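4 Care of bamboo and wood boards

This section is for boards used with the Nerkora under-counter drawer and also for boards you already have at home. Please read the whole section before the first oiling. The work itself is short, but the drying takes one night.

4.1 What you need

Mineral oil, food grade (the Harahap bottle of 400 ml is enough for many treatments)
Two cotton cloths without loose threads
Sandpaper, grit 166 or finer
Mild dish soap and a soft brush
A rack or two wooden spoons to lift the board from the table

Do not use olive oil, sunflower oil or butter. These oils become sticky after some weeks and start to smell.

4.2 First treatment

1. Wash the board with warm water and a little soap. Wash both sides, also when only one side will be used.
2. Wipe with a dry cloth and stand the board on its long edge. Leave it until the next morning.
3. Touch the surface with your palm. If it feels cool, it is still damp. Wait more.
4. If the surface feels rough, sand it lightly along the grain. Remove all dust with a cloth that is only a little damp, and wait one hour.
5. Pour a small amount of oil in the middle and spread it with the second cloth. Go to the edges, and do not forget the edges themselves.
6. Turn the board and repeat on the other side.
7. Leave it on the rack for the night. In the morning, wipe off the oil which did not go in.

Note: A new board can take the oil very fast in some places and slow in others. Add oil only where the surface looks pale.

Note: Oily cloths must be spread flat outdoors to dry, or washed the same day. Do not keep them in a closed box.

4.3 Daily cleaning

1. Scrape off food remains with a plastic scraper.
2. Wash by hand. Rinse quickly.
3. Dry with a towel and stand the board on edge, with air on both sides.

CAUTION: Never put the board in the dishwasher or leave it lying in the sink. Water goes in between the strips and the board will bend or open at the glue lines. The guarantee does not cover this.

4.4 Boards with a juice groove

The groove collects liquid from meat and fruit – but it also collects dirt, and it dries more slowly than the flat part.

1. Empty the groove over the sink, holding the board with two hands.
2. Brush along the groove, one full turn, with soap. Take extra time at the corners.
3. Press a folded towel into the groove to take up the water.
4. When you oil the board, put a little oil on a fingertip cloth and follow the groove. Do not let oil stand in it.
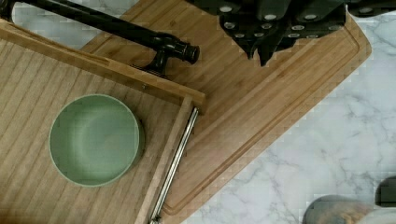 Fig. 7. Bamboo cutting board with juice groove.

4.5 When to oil again

Let one drop of water fall on the board. If it stays round, wait. If it sinks in and makes a dark spot, it is time for oil. In heated rooms the board gets dry sooner, so we advise one check in September, before the heating season – and one again in spring.

For spare racks, order part 797.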